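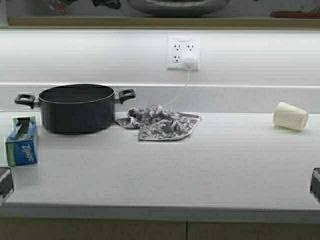 Combien de temps faut-il pour préparer la deuxième édition d'un livre qu'on a soi-même écrit ? Dans mon cas, 13 mois, alors que j'en avais prévu trois.

Je parle de mon essai sur l'histoire des unités de mesure, paru chez Brident. Le premier tirage est épuisé depuis le printemps et l'éditeur m'a proposé de reprendre le texte avant de réimprimer. J'ai accepté en pensant corriger des coquilles et mettre la bibliographie à jour. J'ai finalement réécrit le chapitre sur les poids de marché, qui reposait trop sur une seule source, et ajouté une partie sur les étalons locaux conservés dans les mairies.

Cette partie vient en bonne partie du fonds Ciobanu, que je n'avais pas pu consulter la première fois. On y trouve plus de 3000 fiches, classées par commune - pas toujours la bonne. J'y ai passé 24 journées, le plus souvent le lundi, quand la salle de lecture est calme.

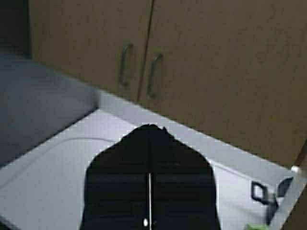 Les fiches donnent la valeur de chaque mesure en litres ou en grammes, mais sans dire comment la conversion a été faite. J'ai donc repris les calculs pour les communes que je cite. Quand je n'ai pas pu vérifier, je l'indique en note. Un lecteur m'avait reproché, à propos de la première édition, de donner des décimales sans les justifier, et il avait raison.

L'index a lui aussi été refait. Celui de la première édition confondait le boisseau et le demi-boisseau à plusieurs endroits, ce qui m'a valu pas mal de courrier.
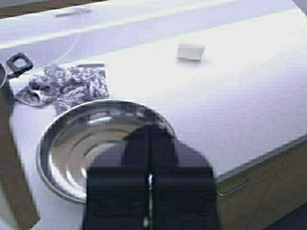

Un bol rond en inox, sur une table blanche.

Le livre sortira en août, au même format que le précédent. La couverture change, le titre reste. Pour ceux qui ont déjà la première édition, je mettrai sur ce blog la liste des corrections, chapitre par chapitre, sans les parties nouvelles.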